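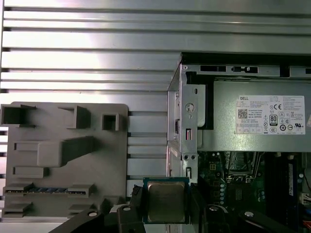 Replacing the power supply in an office Dell -- does it have to be a Dell one?

Posted by Gordon Nguyen, February 21, 2018

I picked up a used Dell desktop from the surplus sale in Stavedbridge and I've got the side off. The power supply is the silver box with the DELL label and the 80 PLUS badge on it. I want to add a graphics card and a second drive, and my brother-in-law says the stock supply won't cope. Can I put any old supply in there, or am I stuck buying Dell? The print on the label is tiny and my eyes aren't what they were. I paid 50 dollars for the whole thing, so I'd like to keep this cheap!

stornelgate_sam

Depends on the model. Some of the office Dells take a standard size supply and some don't, and even when the box fits, the plug on the motherboard can be different. Count the pins on the main connector before you order anything. Mine had an odd one and I had to buy an adapter (took nearly 7 weeks to show up, don't ask). For the label, take a picture with your phone and zoom in -- you want the total watts and the part number. Type the part number into a search and you'll see what other people swapped in.

Unplug it from the wall first and leave the supply itself closed up. There's nothing in there you need.

Liao

just get a 900 watt one and be done with it

april_in_stadarton

900 is way more than he needs for one card and a drive! Gordon, which card are you looking at? Plenty of the small ones don't need an extra power cable at all, and you might be fine with what you've got.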